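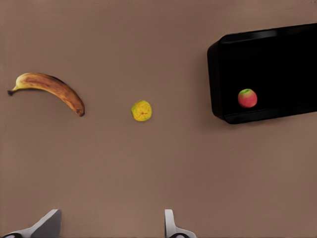 How often should the gripper fingers be re-zeroed on a sorting cell?
Every 1,000 cycles, and after any finger change.

Home | Forums | Cells | Log in

khowlader: We do ours at 3,000 on the Skella and the gap still reads fine.

taltton_mick: Too long for me. Mine was out at 2,358 — closed on air beside the fruit.

khowlader: Was that the zero or a loose finger screw?

taltton_mick: Screw was tight. Zero was off.

pell: I'd check both. Takes less time than arguing.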